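3. Materials and setting

3.1 Toys

The sample consisted of 51 plush toys with a pile long enough to be parted with a finger. Short-pile velour and knitted toys were excluded at intake. All toys had been in domestic use before donation and were surface cleaned but not machine washed, to leave the existing condition of the pile intact. They came from the exchange shelf at Drorana and from two households known to the second author, Shoaib Mughal. Sewn-in labels were recorded where still legible and then folded under the seam.

Each toy was assigned a condition code from 0 (pile separate to the root) to 4 (pile bonded over most of the body). Codes were given independently by Catinca Matei and Veronica Surdu, who did not discuss the toys until both lists were complete. Where the two codes differed by one step the higher was kept. Larger differences occurred only among toys with mixed pile lengths, and these were coded a second time by Bronisława Zalewska.

The lavender toy used for the worked example in Section 4 has a shaggy coat with slight matting and was given code 2. Its limbs are long relative to the trunk and lightly filled, so that the position they take on a flat surface depends mostly on how the toy was set down. Figure 2 has it on its side with the limbs spread. The tufted tip at the end of the long limb falls within what we call a terminal zone (see 3.3), where matting is hardest to code consistently.

Figure 2. Lavender toy, side-lying, limbs outward, on the white table.
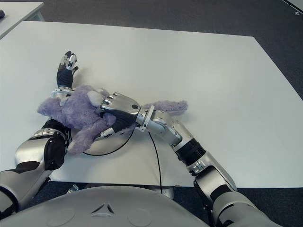 3.2 Table and postures

The work surface was a white rectangular table with a pale matte top, standing on dark gray carpet. A matte top was preferred over the gloss top used in our pilot, where reflections under light-colored toys made the lower outline difficult to trace. The top was wiped between toys and checked for shed fiber. Fiber found at this point was bagged with the code of the toy just removed.

Three resting postures were defined: prone, supine and side-lying. A toy was recorded as side-lying when the seam of the flank faced upward and the head was turned away from the vertical, whatever the limbs were doing. Limb position was recorded separately, by direction only, as seen from the front edge of the table. We made no attempt to straighten limbs. In the pilot, straightening left finger tracks in the pile that were then coded as matting by one reader and as handling marks by the other.

Contact points were noted for each posture. A head that rests against something, or a leg that lies extended over the table top, flattens the pile locally and should be read apart from matting of longer standing. Figure 3 gives the lavender toy with the head supported and the long leg extended to the right.

Figure 3. Lavender toy, side-lying, head supported, long leg extended.
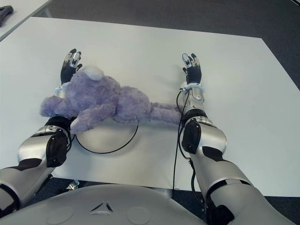 Pile flattened by contact was allowed 20 minutes to recover before a zone was coded again. Toys with code 3 or 4 showed little recovery in that interval, and for them the first reading was retained. Weighted feet, present on 11 of the toys, were excluded from the recovery analysis but kept in the sample.

3.3 Zones and readings

The body was divided into head, trunk, proximal limb and terminal zones. Ears were treated as part of the head except when longer than the face, in which case the tip was read as a terminal zone. Patches of a second fiber color, common at the muzzle and paws, were read with the zone in which they lay. The full procedure produced 771 zone readings after removal of duplicates. Entries were made on paper and transferred by Margareta Crăciun to the Hultex sheet each evening.

3.4 Lighting and air

Matting is coded largely from shadow between tufts, and the readings are therefore sensitive to the direction of light. The room at Drosamlow has a nearly black ceiling with rectangular white light panels set into it and a square vent with a gray surround. Figure 4 shows part of the ceiling.

Figure 4. Ceiling panels and vent, seen from below.

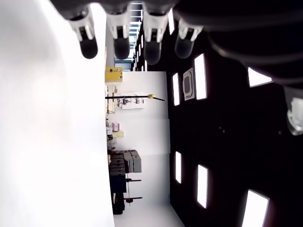 Because the ceiling returns little light, shadows under the limbs were more defined than in the pilot room, which had a white ceiling. Readers reported that code 1 was easier to separate from code 0 under these conditions. Codes 3 and 4 were not affected. The panels were left at one setting for all readings in November, and window light was not used.

Air movement was a smaller concern. Loose fiber on the table top was occasionally displaced between wiping and inspection, and the shed-fiber counts should be taken as lower bounds. Pile still attached to the backing was not seen to move. We follow Kinnunen in reporting shed fiber per toy and not per zone, as the origin of a loose fiber on the table cannot be assigned with confidence once the toy has been turned.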